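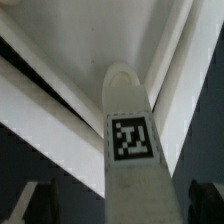 Clotis: a collection of home canning and pickling records

README for version 2
Last updated Feb 11, 2022

Welcome, and thank you for taking a look at Clotis. It is a collection of 3750 written records of home canning, pickling, jam making and drying, copied out from kitchen notebooks, index cards, the backs of envelopes and, in one lovely case, the inside cover of a hymnal. Every record describes one batch of something put up by somebody at home. Some run to a full page with opinions on vinegar. Others say "beets, 7 pts, fine" and leave it at that.

The collection began as a way to keep a box of family cards from fading any further, and then people heard about it and sent their own boxes, and the thing grew. If you study food history, handwriting, old units of measure or the way people write when they are only writing for themselves, I hope there is plenty in it for you. If you just like reading about plum butter, you are very welcome too.

A word about safety before anything else

Please do not cook from these records. They are copied as they were written, and many of them give times, temperatures and methods that are no longer considered safe. Open kettle canning turns up all over the older notebooks, and so does sealing with paraffin. Low acid vegetables are sometimes processed in a way that would worry any extension office today. We left all of that in place, as it is part of the record. Use a current, tested recipe for anything you plan to eat.

What is in the download

records.csv holds the main table, one row per batch.
notebooks.csv lists the source notebooks and card boxes, with whatever we know about each.
units.csv explains the measures, including the odd ones.
spellings.csv pairs unusual spellings with the modern word.
notes.txt is a long, rambling file of things that didn't fit in a table. I am fond of it.

The tables are plain UTF-8 with commas between the fields and double quotes where a field has a comma in it. If you open records.csv in a spreadsheet program, please bring in the batch_id column as text. Otherwise the leading zeros disappear and nothing will match up with notebooks.csv, and you'll spend an afternoon wondering why. (I did.)

The main table

There are 18 columns in records.csv. Most of them explain themselves, so I'll only go over the ones that people have written to ask about.

batch_id: the number we gave to the batch. It doesn't show the order in which things were made, only the order in which we typed them.

text_asis: the record exactly as written, with line breaks shown as a slash. Crossed out words are kept inside square brackets with an x in front.

text_clean: the same record with spelling evened out and abbreviations opened up. "Tbl" and "Tbsp" and "big spoon" are all handled in here, with the last one left alone when we couldn't be sure what the writer meant by it.

produce: the main fruit or vegetable, in the singular. Mixed relishes get the word "mixed" and the full list goes into produce_all.

method: one of waterbath, pressure, openkettle, paraffin, brine, dry, freezer or unknown. We only filled this in when the writer said so or when the steps made it plain. There are a great many unknowns, and I'd ask you to resist filling them in by guessing from the produce.

yield_text and yield_pints: what the writer said, and our conversion where one was possible. "Enough for the winter" has no conversion.

outcome: whatever the writer noted later on, such as "kept well" or "too sweet" or "lids popped." Blank means that no later note was written. It does not mean the batch turned out fine.

season: early, mid, late or blank. Writers often gave a month and no year, so this column leans on the month. Anything marked November went in as late, even the citrus, which a reader in Florida has quite fairly complained about.

The two source groups

The records come from two places, and they are different enough that you may want to treat them separately. The source column tells you which is which.

The Kover boxes are mostly index cards. They tend to be short and tidy, with the name of the dish on the top line, and many were written to be handed to somebody else. The ink has held up nicely. Gravy spots and fingerprints have not been recorded, though there were plenty of both.

The Stelmakh notebooks are another matter entirely. They are running kitchen diaries, where a batch of dill pickles may start on one page, stop for a visit from a cousin and a complaint about the price of sugar, and pick up again three pages on. We pulled the pickle parts together into a single record and kept page numbers so that you can follow the path back. The non-pickle parts were left out, except where the writer tied them to the batch. "Rained all week so the dill went to seed" stayed in. Long accounts of church suppers did not — much as I wanted to keep them.

Pictures

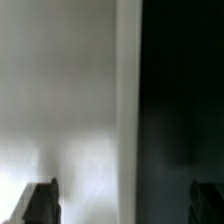 Pale surface on the left, a bright white strip, and a dark panel on the right.

How the records were copied

Each record was typed by one person from the page or from a scan, then read against the original by a second person. So far, 3000 of the records have been through that second reading. Those have a y in the checked column. The ones still waiting are perfectly usable, but please expect a slip here and there, most often in fractions. A handwritten 1/4 and a handwritten 1/2 can look remarkably alike on a card that has lived next to a stove.

Where a word could not be read we put a question mark in curly brackets, and where we had a fair guess the guess goes inside the brackets with it. Please don't strip these out without looking at them. A search for curly brackets in text_asis will bring up nearly every hard case in the collection, and if you happen to be good with old handwriting, we would love your help.

The cleaned text was made with Karkudix, our small word-matching script. It looks up each word in spellings.csv and swaps in the modern one, and it does very little else. It does not know grammar. It also once turned every "mangoes" into "mangos" before we remembered that in a good many of these kitchens a mango was a stuffed green pepper. That has been put right in version 2, and the produce column now says pepper where the steps call for stuffing and brining.

Changes since the first version

The paraffin batches used to be lumped in with openkettle and now have their own value. Duplicate cards are joined under one batch_id if the wording is the same, and kept apart if a writer changed so much as the amount of clove. Fractions are written with a slash all the way through. The old rating column is gone, as it was our own opinion and had no business being there.

Known gaps

Drying is thin, and freezing is thinner. Most writers recorded what they put in jars and seldom bothered with the rest. Fruit outnumbers vegetables in the card boxes, and cucumbers crowd out nearly everything in the notebooks. The collection tells you what got written down in these particular kitchens, and it should not be used to say how often any food was preserved in the country as a whole.

Names and privacy

Personal names in the text were replaced with an initial. Names that belong to a recipe were replaced too, so you'll meet a fair number of entries like "Aunt M's chili sauce." If you recognize a family card and would like it taken out, open a request on the project page with the batch_id and it will be left out of the next release.

Using and sharing

You may use, copy and change the tables for any purpose, as long as you credit Clotis and say which version you worked from. Corrections are always welcome, and a scan of the page helps a great deal if you are the one who has the notebook. For spelling pairs, please add new lines at the end of spellings.csv and leave the order of the old ones alone.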